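Pomusness revises push button kit, drops screw mount

4/1/23

Pomusness has released a second version of its large-format push button kit for tabletop switch projects. The dome caps now seat directly on a stepped black base, and the four-screw flange used on the first version is gone.

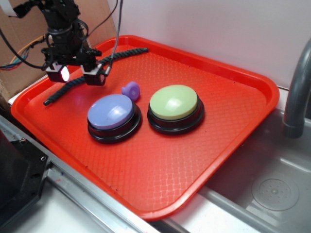
Removing the screws was overdue, in the view of one reader in Latovville who built a six-button panel from the old kit and wrote in to say that two of the flanges cracked during assembly. The same reader asked whether old caps would fit the new bases. They will not. The locking tabs were moved inward, and Pomusness does not plan to sell an adapter.

The kit is aimed at people who build simple controls for classrooms, game tables and accessible switch setups, where a wide target matters more than a compact one. Cap colors include lavender-purple and pale mint green, and all caps ship with the same glossy black base. The color is molded through the cap, so a scratch should not expose a different shade underneath.

Operating force is the other change. The first version needed 574 grams to close the switch, a figure that drew complaints from users with limited hand strength. The new spring brings that down to 300 grams. Travel is unchanged. A lighter spring is not offered for now - the company says its test units at lower values were too easy to set off by resting a hand on the cap.

The switch itself is a standard normally open type and plugs into the same two-pin lead as before. Existing wiring can stay in place when a button is replaced, provided the lead has enough slack to clear the deeper base.

For loose use on a bench or in a tray, the base can be left unmounted. Vivier, which distributes the kit, recommends a textured or rubber surface in that case and advises against smooth counters. Permanent panels need a round cutout and a threaded ring, and the ring is included. Panels thicker than 10 mm require a longer ring, sold separately.

The two-button kit costs $41. Vivier has stock now, and James will carry it in stores from November. Spare caps are listed in the catalog but have no ship date. First-version springs and leads remain available until current inventory runs out.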